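The Case Against the Coffee Corner

February 14, 2024

Sometime last July I decided that I needed a coffee corner. I didn't drink more coffee than before. I had simply looked at enough pictures of other people's coffee corners that the stretch of counter beside my toaster began to look like a personal failing.

You know the pictures. Pale surface, good light, one mug in a serious color, and beans in something they were never meant to be kept in. The idea is that if you give your morning habit its own place, with its own objects, the habit will get better. The coffee will taste better, you'll slow down, you'll stop scrolling while the kettle heats. I was doubtful about all of this and bought the things anyway.

What I bought was a small white table from Dever, two mugs from Pikota, a grinder from MacLeish, and a bag of beans from Zollov, a roaster two towns over that prints a paragraph of poetry on the label. The whole lot came to $101 more than I'd told myself I would spend. The grinder is fine. The beans are fine. I've had the table long enough to say that it is a table.

My complaint is with the notion, repeated on every home site I read, that clear containers are better because you can see what's in them. I can see why people like it. Dark beans in glass look very good. They look especially good in a double-walled cup, where the inner chamber seems to hang in the air. But coffee doesn't keep well in the open, and light and air are the two things any bag of beans will tell you to avoid. A cup has no lid. Filling one with beans and leaving it out is a way of making your coffee slightly worse every day so that your kitchen can look as if you care about coffee.

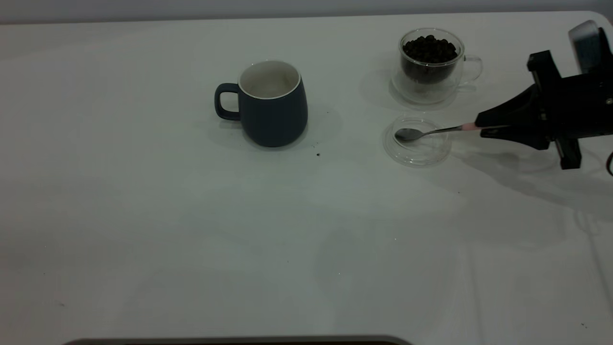
The look in question: blue mug, beans in double-walled glass, small clear dish, lots of white.

I'll admit it's handsome. A dark slate-blue mug with a white inside is about as nice as a mug gets, and I'd drink from that one before I'd drink from anything with a slogan on it. The matte finish is the part I'd argue with. Mine has the same sort of finish and it picks up every mark a teaspoon can make. After six weeks the side of it looked like a school desk. The glossy brown mug I've owned since college has no marks at all and nobody has ever wanted to photograph it.

Then there's the little clear dish. Every one of these setups has a dish. I bought one too, and I asked several friends what they thought it was for. One said the spoon. One said weighing out a dose of beans, and that's a fair answer if you weigh your beans, but I use a scoop and always have. Mine currently holds a rubber band and a dead battery. A dish with no job will be given one by whoever empties their pockets next.

And the white. White surfaces are sold as calm, and they are calm until you grind something. Coffee grounds are very small and very dark and they travel. I now wipe that table more often than I wipe the stove. On my old counter, a speckled thing the landlord put in, I could go days without noticing anything, and I don't believe I was any less healthy for it.

People who like coffee corners will say I've missed the point, that a few nice objects set out with some space between them makes a person feel better at seven in the morning. Maybe so. I did enjoy it for the first couple of weeks. I'd come in, see the mug and the glass, and feel briefly like someone who had a plan for the day. Then the mail started landing there, and a bottle of vitamins, and the space between the objects – the thing I had really paid for – was gone. Keeping it would have meant clearing the table every night, and I already have a sink to deal with every night.

So the beans are back in their bag, rolled down tight, in the cupboard over the toaster. I kept the glass cup and use it for tea, which it does well, since the outside stays cool enough to hold. The white table is in the hallway now with keys on it. The dish I would give away, but so far I haven't found a taker.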